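Table Setting Basics, handout 2
Notes by Úna Ó Súilleabháin

OK, so last time I went on far too long about napkins (sorry!). Today it's plates and bowls. Start with your background. I like a plain brown one, big enough to leave a little white table showing at the side, and then pink dishes on top.

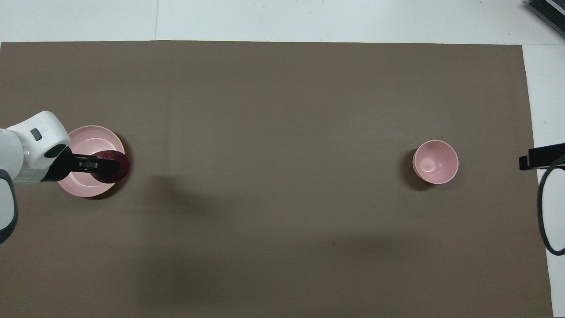
Fig. 1. Pink plate and small bowl on brown.

Give the two dishes plenty of room. Most of you crowd them, and then there's no space for a glass! For fruit I go dark, always on the plate, and I leave the bowl
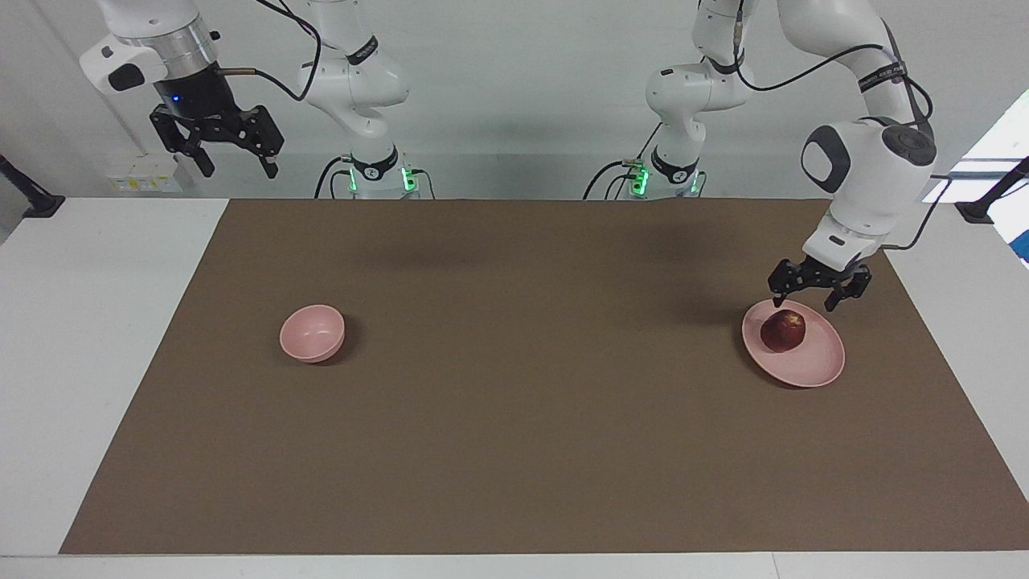 for nuts or olives once guests sit down. Try it at home with whatever dishes you own, and bring me a quick sketch next class.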